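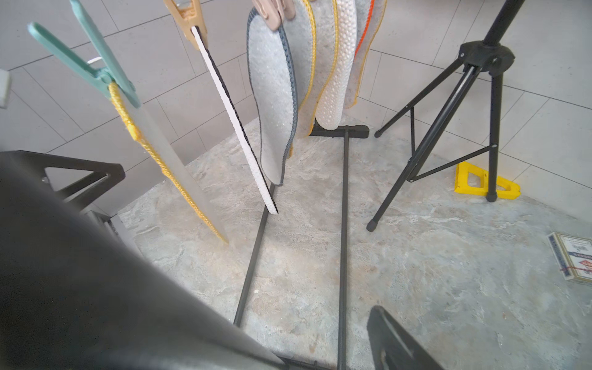 Photo: Gototach, from the Westska recordings. Free to reuse with credit.

Westska: wrist-view recordings of laundry handling, with retry labels

Last updated 21st August

Westska is a set of robot recordings of small household laundry jobs: picking up cloths and pads, working clothespins, hanging soft things on a rack and taking them down again. It goes with Sasteo, our training code, and with the Orbán labeling method, which we're really excited to finally have out in the open!

What's in it

The release has 2,325 episodes. Each one holds the wrist video, the joint positions, the gripper opening and a one-line task text. Every episode also has an Orbán label file, and that file is the part we hope people will dig into.

Most sets we've trained on keep the clean runs and throw out the messy ones. We kept the fumbles. If the gripper closes on nothing, lets go of a cloth halfway up or nudges a clothespin sideways before getting it, that stretch stays in the episode and gets marked.

How Orbán labels work

The labeler goes through the video once and sets a mark at each point where the robot gives up on a grasp and starts again. Everything between two marks is an attempt. An attempt gets one of these tags:

held: the item stayed in the fingers until the arm meant to let go
slipped: the item was gripped and then lost
missed: the fingers closed without the item
blocked: something else was in the way

Sasteo then trains on all attempts, with the tag as an extra input. At run time you set the tag to "held" and let it go. It's a very small change to the training code (one extra token) and we love how far it went.

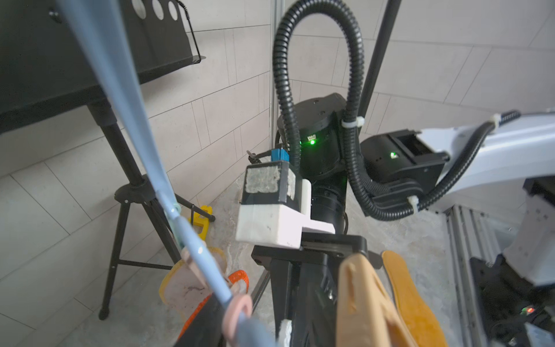
One person who tried the February preview wrote to us that the tags helped most on thin cloth and hardly at all on clothespins, and wondered if "missed" was simply too broad for small hard parts. We think that's a fair point. A pin can be missed by a hair or by a hand's width, and right now both get the same tag. Splitting it is at the top of our list for the next version.

Results so far

We held out 40 start layouts and ran each policy from all of them. With clean runs only, Sasteo finished 8 of them. With the full set and Orbán tags it finished over half, and it recovered from slips in ways we hadn't seen from it before. We were cheering at the screen!

Dropping the tags but keeping the messy attempts landed in between, so the extra data does part of the work by itself.
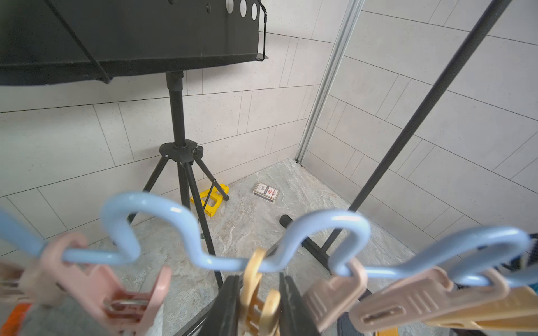
Clothespins on the blue rail, seen from the wrist.

Known limits

Everything was recorded in one tiled room, so don't expect a policy to carry over to your kitchen without more data. Lighting barely changes. Labels for "blocked" are the least steady; two labelers often disagreed on when a block began. Episodes are capped at 90 seconds, and a few long ones stop before the task is done. Those have "capped" set to true in the label file.
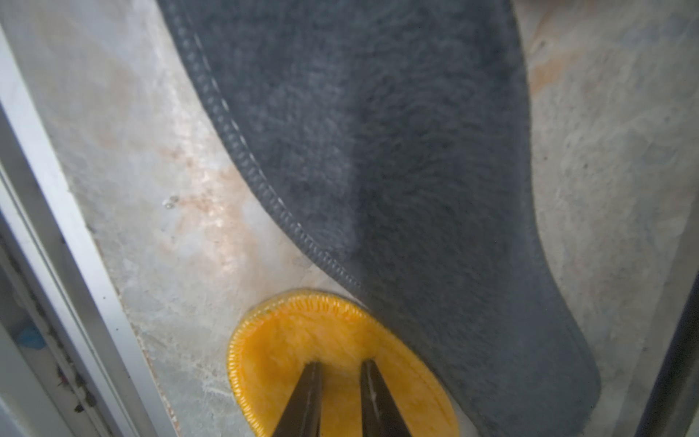

Can I use the recordings without the Sasteo code?

Sure, the label files are plain JSON and the videos are standard MP4, so any loader will do. Match them up by episode number, and read the attempt times as seconds from the first video frame.

Reporting problems

Wrong tags are easy to fix, so please send them in. Give the episode number, the attempt number and the tag you'd use. Fixes go into the next point release and are listed in the changes file.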